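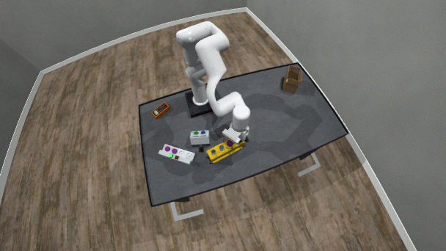 Tibor Balogh
Chargé de cours, Institut Unirau

Séance 4 – Le parquet massif et l'humidité

Bonjour à toutes et à tous, et merci d'avoir relu le chapitre sur les essences ! Nous reprenons où nous en étions restés, au retrait tangentiel – celui qui fait tuiler les lames et qui vous donnera, je le crains, quelques soucis au début. Prenez bien le temps de refaire le calcul de la page 142 avant l'atelier de mai. Pour le jeu périphérique, voyez le polycopié de Pintér, très clair et joliment illustré.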